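屋外走行の「安全ガイドライン」を読んで、やっぱり引っかかったこと

4月に入ってから、職場で使う小型の屋外走行ロボットの運用ルールを見直している。たたき台として渡されたのが、Cenmontという業者の集まりが配っている走行ガイドラインの和訳だった。全部で100項目。読むのに二晩かかった。

先に感想を書いておくと、項目が多いわりに、外の道を走らせたことのある人が書いた匂いがあまりしない。「走行路面は平坦で、境界が明瞭であること」。これが路面の章の1行目である。平坦で境界が明瞭な屋外の道がそんなにあるなら、うちだってそこを走らせたい。

うちの試験コースは畑の農道に毛が生えたようなもので、古いアスファルトの端が崩れて砂利になり、どこまでが道でどこからが草地なのか、立つ位置によって答えが変わる。
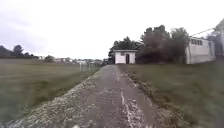 で、ガイドラインはこの「境界」を誰が決めるのか書いていない。地図を描いた人なのか、当日の担当者なのか、それとも認識ソフトの出力をそのまま境界と呼ぶのか。Urko(うちの走行ソフトの内部名。名付けた人はもう異動した)は、舗装と砂利の色が近いと、砂利のほうまで走れる面に入れてしまうことがある。逆に、ひび割れに沿った白っぽい筋を縁だと思い込んで、道幅を勝手に半分にしたこともあった。どちらもガイドライン上は「境界認識に基づく走行」なので、適合になる。適合と言われても困る。

同僚のPanagiotis Miloševićに愚痴ったら、「基準は最低線なんだから、足りない分は自分たちで書けばいい」と返ってきた。正論だと思う。ただ、最低線のつもりで配ったものが、一年もすると「これさえ守ればよい」に化けるのを何度も見てきた。チェック欄が全部埋まった紙は強い。現場で「今日はやめませんか」と言う人の声より、たいてい強い。

もう一つ気になるのが、停止距離の扱い。乾いた舗装での測定値を1つ記入する欄があるだけで、浮いた砂利の上で測れとはどこにもない。去年Yagi(足回りの試作機)で試したときは、砂利に片輪がかかると止まり方が目に見えて変わった。まっすぐ止まらず、少し尻を振る。あれを見たあとで、数字1つの欄に値を書いて判子を押す気にはなれない。

それから、見通しのいい直線の項。「前方の見通しが確保された直線区間では、監視員の配置を省略できる」とある。省略できる、か。直線だから見通しがいいというのは、前を見ているときの話だ。脇に背の高い草や低木が茂っていれば、そこから何か出てくるまでの距離は直線でもカーブでも変わらない。小屋の入口が道に面していれば、そこも同じように扱いたい。長い直線ほど人間のほうが飽きる、という問題もある。300メートルも歩いて何も起きないと、自分でも途中から靴の先ばかり見ている。

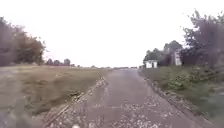
カテゴリ:運用ルール・規格

文句ばかり書いていても仕方がないので、うちで追記することにした分を残しておく。正式な版はLusik(社内の文書置き場)に入れるつもりだが、例によって承認がいつ下りるかは知らない。

・走行可能な境界は、当日の担当者が歩いて決める。地図と食い違ったら狭いほうを採る。
・路肩が崩れている区間では、崩れた縁からおよそ30センチ内側を限界線とする。
・停止距離は舗装と砂利の両方で測る。各3回、いちばん悪い値を書く。平均は書かない。
・直線でも、脇の植生で見通しが切れるところは監視員を省略しない。
・カメラの映像がぼけている、にじんでいると誰かが言ったら、その場で止めてレンズと固定具を見る。言った人に理由の説明を求めない。
・中止の判断は誰がしてもよい。記録には中止した事実と時刻だけ書けばよい。

最後の2つは揉めた。とくに「理由の説明を求めない」は、乱用されたらどうするのかと上のほうから言われている。乱用されるほどみんなが気軽に止めてくれるなら、むしろ見てみたい。これまでの記録をめくっても、途中でやめた回は5回しか残っていない。あの道でその回数は、少ないほうだと私は疑っている。走らせた回が全部無事だったのか、止めにくくて走りきっただけなのか、今の書式では区別がつかない。

もちろん、この追記にも穴はある。「歩いて決める」と書いたところで、急いでいる日は入口から眺めて終わりになるかもしれない。Miloševićは、歩いた証拠に路肩の状態を一言ずつ書かせようと言う。私は、それもすぐに「異常なし」のコピペになるほうに賭ける。書式をいじって直る話なのかどうか、正直まだ半信半疑でいる。

ちなみにガイドラインの配布元には、境界の定義について問い合わせを送ってある。自動返信は3分で来た。中身のある返事はまだ来ていない。

次は夜間走行の章を読む。目次を見た限り1ページしかない。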